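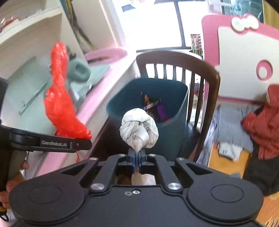
The Trasance is a wall-mounted bathroom caddy sold by Flostum, with two shelves, a rail along the front and a row of hooks underneath. I bought it in October to replace a suction cup set that kept coming down in the night. Most of what I hang up in the bathroom is awkward stuff, such as an off-white cloth bunched into a ball with a twisted tail, and a caddy made only for bottles is not much use to me. This one takes bottles and the odd bits as well.

Fitting

Two screws and two plugs come in the box. The paper template is the right size, which was not true of the Jestside rack I had before, and it peels off the tiles without leaving glue. You need a tile bit of your own. The instructions are drawings only, and the one for the lower rail is upside down. Allow an hour if you have not drilled tiles before. I used a bit of masking tape to stop the drill wandering.

There is also a stick-on version. I have not tried it.

In use

The shelves are deep enough for a large shampoo bottle to stand upright with room behind it. Water drains through slots in the base and does not pool, apart from the back left corner, where my wall leans slightly. The front rail is high enough to stop a razor sliding off.

The hooks are the best part. They are wide and turn up at the ends, so a loop stays on when you brush past. My old rack had thin pegs and everything ended up in the bath.
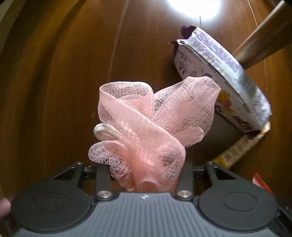
Pink mesh pouf with its white cord loop.

A thin cord will sit at the bottom of the hook and does not slide about. Thick rope handles, like the one on my back brush, are a tight fit and need a push.

Cleaning

Soap builds up in the drainage slots after a week or so. An old toothbrush shifts it. The shelves lift off, but the top one catches on its bracket and has to be tilted first. There is no rust so far, though I have only had it a few weeks.

Price and rivals

I paid 70 pounds, which is a lot for a bathroom shelf. The Stoica does much the same job for less, but it has one shelf and the hooks cost extra. Spare hooks for the Trasance are listed as part 3110 and come in a single colour.

Score: 9 out of 10. One mark off for the upside-down drawing.

Reviewed Oct 30, 2019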